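Falliden opens a hall for collecting household examples

July 2026

Falliden has started to collect examples of bathroom and kitchen work in its new hall in Furudden. The company wants 800 hours of recordings before the end of October, and all of them will go into Flullska, the learning system it has been developing for three years.

The work is done by people, with a gripper in each hand. They carry the recording equipment on their backs and repeat ordinary tasks: they press a soap pump, move a bottle, wipe a counter, put a thing back where it was. Several people record in the same room, each at a different station. The washing station is a black vanity with a white sink, and it stands free on the floor so that a person can come to it from any side.
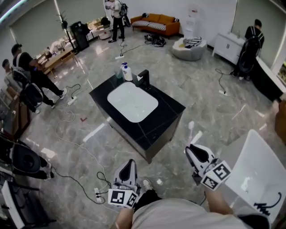
Adi Raju finds the target of 800 hours less important than the variety inside it, and would prefer 400 hours from many homes to twice as much from one hall. A system that has learned only one sink, Raju wrote in a comment to our earlier item, will have trouble with the second one.

Falliden answers that the hall is a first step. The furniture is moved at the end of every week, and the objects on the counters are changed more often. Eliécer Ríos plans the sessions and decides which tasks are recorded again. According to him, the most difficult part is to make people work at their usual speed.

"In the first days everybody is too careful," he says. "They take a bottle as if it was very expensive. We need the normal way, also with small mistakes, when the hand goes a little wrong and then corrects."

Such corrections are kept in the material – the earlier practice was to delete them. A recording is removed only if the markers on a gripper were hidden for too long, or if the task was not finished.

One session has 200 short recordings, divided between the people who are present. They change stations after each break. At the sink, the soap and the other small things get new positions between the recordings, and the tap stays closed during this part of the program. Tasks with running water will come in the autumn.

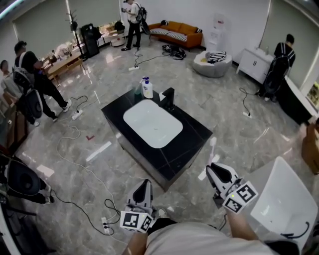

Next place: Ông

A second group will begin in October in Ông, where Falliden has rented 3 furnished apartments. The task list will be the same, but the rooms are smaller and the groups will have fewer people. Ríos expects that the first comparison between the two places will be ready before the winter.

People who want to take part in Furudden can still apply. No technical experience is required, and the training takes one morning.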